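Poltum Arm Build Guide
Section 4: Setting up the laundry station at home
Revised 16/07/2022

Complete Section 3 (joint limits and emergency stop) first. The steps below assume a Poltum arm on its rolling base with the Delumell wrist camera wired and tested.

What you will need
One folding clothes rack
Plastic hangers and ring clips
Finger covers
Masking tape and a tape measure

CAUTION: Keep kids and pets out of the work area whenever the motors are live.

4.1 Placing the rack

1. Open the rack fully and lock the hinges. Push down on the top rail to check it doesn't creep.

2. Roll the base up to the rack and leave 60 cm between the base plate and the nearest rail. Mark both positions on the floor with tape.

3. Set the arm speed to Slow and lift one garment by hand control. Start with a knit shirt in a dark colour, which is the harder case for the camera. If the wrist view smears as the arm swings, drop the travel speed to 50 mm per second and try again.
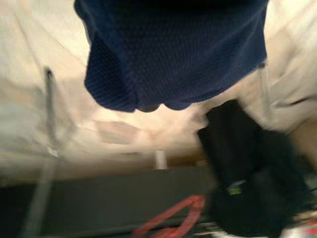
4. Lower the garment over the rail and open the fingers. Back the arm straight out before turning it.

NOTE: Rokeya Cassim's original build used a shorter forearm. If you have that version, move the base 4 cm closer.

4.2 Fitting the finger covers

Bare fingers snag on knits and mark thin cotton. Pull a cover over each one until it reaches the knuckle plate. Don't let it bunch in the hinge.

Close the fingers with nothing between them and check that the tips meet. Then hold the arm clear of the rack, pointing down.
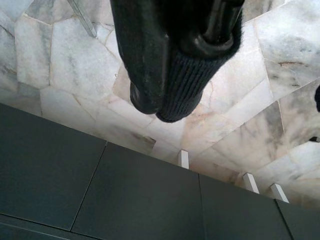 Grip force has to be set again after any change of cover. The Sikder control board stores one value per cover type, and it won't warn you if you load the wrong one. A ribbed knit cover like the one on the right-hand finger adds thickness at the tip, so enter it as Thick in the menu. Begin at 200 and step down until a T-shirt just starts to slip, then go back up one step. Write the value on the inside of the control box lid.

CAUTION: Replace any cover that has worn through. Loose threads can wind into the finger joint.

4.3 Working around the room

Most of us don't have a spare room for this, and the station can share a lounge room if you plan the arm's reach. Dilani Gamage added the keep-out zones in the December update after her elbow joint clipped a bookshelf. To set them, open Zones in the Skevstead app, trace the front of each piece of furniture, and save. 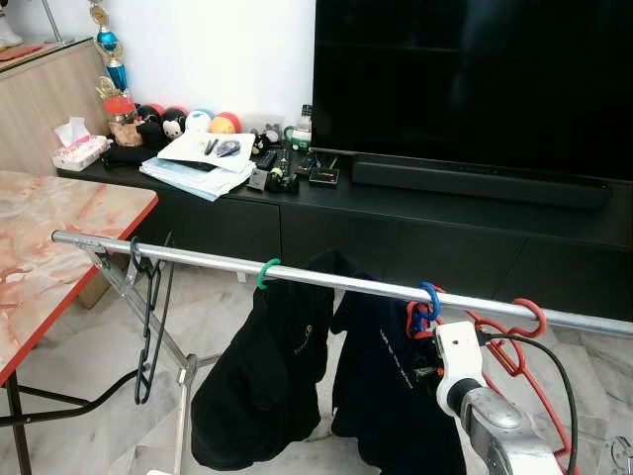 Zones only apply to automatic moves. Under hand control the arm will go wherever you send it, so keep a finger on the stop button. If you shift the rack or the base, delete the saved zones and trace them again.

Run the cable check in Section 5 before your first automatic cycle.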